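4. Setting up the proofing cabinet

The Dendach cabinet ships with the shelves packed flat and the water tray taped to the floor of the chamber. Allow 40 minutes for first set-up, most of it waiting.

4.1 Placing the cabinet

1. Stand the cabinet on a level floor, away from ovens and outside doors.
2. Remove the tape and lift out the water tray.
3. Turn the four feet until the door stays where you leave it when half open.

Caution: Do not plug in the cabinet while the tray is out.

4.2 First run

4. Fill the tray to the lower line with cold tap water.
5. Slide the tray back until it clicks, then close the door.
6. Set the dial to 20 and press START. The lamp blinks while the chamber warms up.
7. When the lamp stays on, leave the cabinet running empty for one hour.

Note: A faint smell during the first run is normal – it comes from the door seal and fades after a few uses.

Brown tabletop with a metal rail along one side
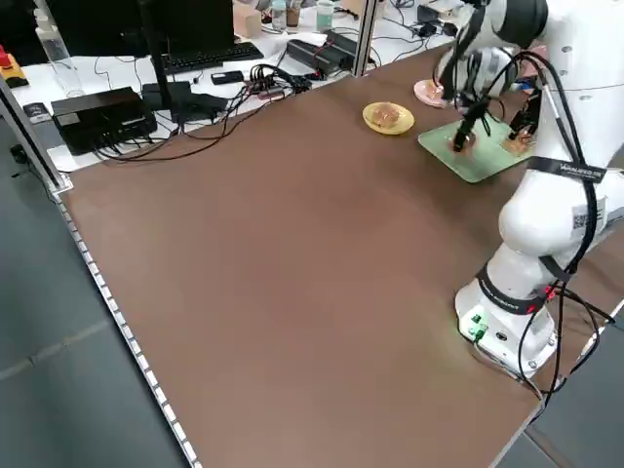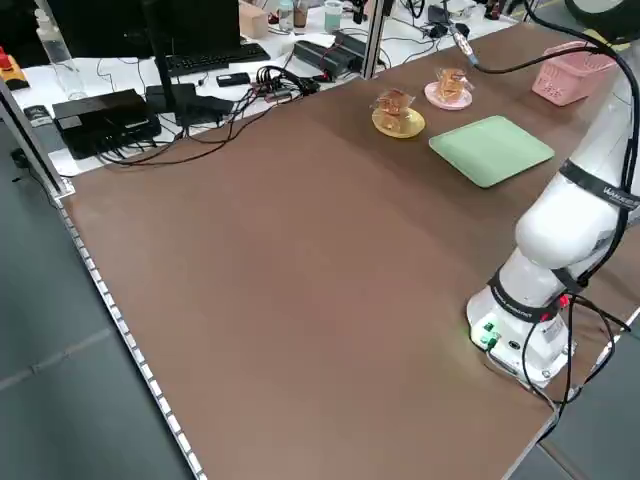
4.3 Loading

8. Put the shelves in from the bottom up. Each shelf has a stop at the back.
9. Leave one empty slot between trays of filled dough. Plain rolls can go in every slot.
10. Cover sweet doughs loosely. Do not let the cover touch the fan guard.

Caution: Never set the dial above 55 with dough inside. The higher range is for drying the chamber after cleaning.

4.4 If the lamp does not stay on

Check the door first, then the tray. If both are seated and the lamp still blinks after a second run, switch off at the wall and call Boltolwood service. Have the serial number ready – it is on the plate behind the lower shelf.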